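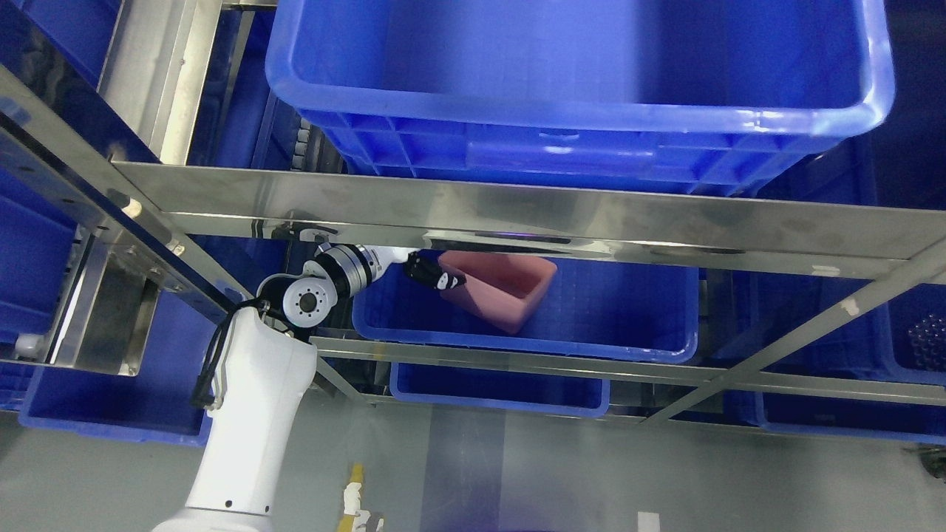
Taking part: women, part-time work and workplace pensions

Wedano is looking for women aged 45 to 60 to take part in a study of how years of part-time work affect retirement saving. The study is being run with the Coetzee Fund and will report next year.

We want to hear from you if you:

- have worked part time for at least six years, in one job or several
- pay into a workplace pension now, or did in the past
- live or work in Rarnon or Ellalov

You do not need to know how much is in your pension. If you have lost track of an old one, or were never enrolled because your pay was too low, please apply anyway. Women who took time out to look after children or parents are also welcome, whether or not they went back to the same employer.

What we will ask you to do

There are four interviews, each lasting an hour. The first covers your working life and the hours you did. The second and third are about money: pay, pension contributions, savings and who in the household makes the decisions. The last one looks ahead to when you expect to stop work and what you think you will live on.

Interviews can be held by phone, by video call or at our offices in Rarnon. Evening times are available. We will also ask for copies of pension statements if you have them. You can blank out account numbers before sending these.

Payment

Each person who completes all four interviews will receive £600, paid by bank transfer in two halves, after the second interview and after the last. If you leave after the second interview you keep the first half. Travel to Rarnon and childcare costs are paid separately on production of receipts. If you receive benefits, check whether the payment could affect them before you apply.

Your information

Your name will not appear in anything we publish and your employer will not be told that you have taken part. Recordings are deleted once they have been typed up. You can withdraw at any point without giving a reason.

We are not able to give financial advice or to recommend a pension provider.

How to apply

There are 20 places. Fill in the short form on the Wedano website or ask us to post you a paper copy. We need your age, the area you live or work in and a few lines about the jobs you have had.

Closing date: 18 Nov 2022. We will reply to everyone who applies, and interviews start in January.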